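Filed under: Hot water & heating > Low pressure / no flow
Last updated: Wed 3 February

Ticket 1456 – kitchen hot tap down to a dribble, bathroom fine

Right, second go at writing this up because the first one vanished when the page timed out. I'm in the top flat, the boiler is a Flistard combi that was here before me, and the kitchen mixer is a Cuervo one with the single lever. Cold side runs like a train. Hot side started off a bit feeble before Christmas and by last week I was timing it with a measuring jug – 400 ml in a minute, which is no way to fill a sink.

Things I'd already tried before opening this: turned the isolating valve under the sink fully off and on again (it was open anyway), unscrewed the little aerator on the end of the spout and soaked it in vinegar overnight, and swore at it. The aerator came up lovely and made no difference whatsoever. Bathroom basin and shower both get plenty of hot, so I'd more or less ruled out the boiler.

Hala Srour replied the same afternoon and asked me to check whether the boiler fires when only the kitchen tap is open. It does, but it cuts in and out every few seconds, and she reckoned that was just the flow being too low to keep it lit. Pressure gauge sitting where it should. She told me to leave the boiler alone and look at the hot flexi hose instead, as they can kink or the lining can collapse inside.

So I had the hose off on Saturday with a bucket under it. No kink, and I could blow through it easily enough. Opened the valve into the bucket for a second and got a proper blast of water, mostly up my sleeve. That put the blockage in the tap itself. I should say my hot isolating valve weeps a bit now that it's been messed with, so I've got a tub under it and I'm keeping an eye.

Torquil Semple then sent me the instructions for getting the cartridge out. Little cap off the front, grub screw, lever off, then a big brass nut that did not want to move. I cleared the whole kitchen side first so I'd have somewhere to work, and all the cutlery went over to the small table in a heap.

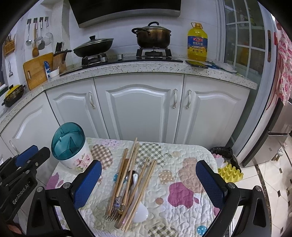 Cutlery in a pile on the table, with the rose-print holder.

The nut gave in after a good squirt of Uvwood spray and a longer spanner borrowed from Fiona Gunn downstairs. Cartridge came out with a crust of limescale across the hot inlet and a bit of black rubber wedged behind it, maybe off an old washer. I picked it all out with a cocktail stick and put it back together.

Hot side now does a full jug without the boiler cutting out – massive improvement! The lever is stiffer than it was, though. Torquil, is that the nut being too tight, or do I need a new cartridge? Happy to order one if you can tell me the size. Please leave the ticket open till I've sorted the weepy valve as well.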